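Stories > Short Fiction > Machines & Work

Rule 307

Laurier Penner had worked at Jostwood for one winter when they gave him the rule book to correct. It was printed on yellow paper and it had 404 rules in it. Most of them were about kitchens.

"Read it in the simulator," Sheldon Hiebert told him. "Run every rule once. If the arm can obey it, keep it. If not, write to me."

So Laurier sat in the evenings, with his tea, and obeyed. Rule 241 said that an arm must not pass over a sleeping person. Rule 306 was about knives, and it was a good rule.

Rule 307 said: Before the arm closes its hand, it must wait until it is sure.

He read this many times. Sure of what? The book did not say. He loaded the kitchen they called Onau, set the hand above the dark counter, and gave the command to wait.
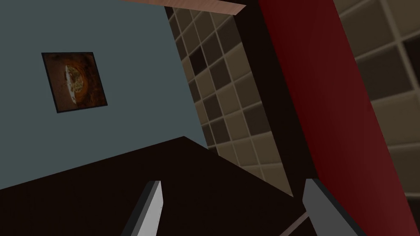 Onau kitchen, Rule 307. The hand is open.

The fingers stayed apart. He looked at the red panel, and at the small picture on the wall with its brown and orange colors. His grandmother also had a picture of food in her kitchen, and she also waited with her hands open before she took anything from the table. As a boy he thought she was praying. Maybe she was only making sure.

At nine he wrote to Sheldon: "The arm can obey 307. I don't know how long."

The answer came quickly. "Put a number."

Laurier thought of two seconds, then of five – he typed both and erased both. The tea was cold. On the screen the hand was still open, and he let it wait a little more.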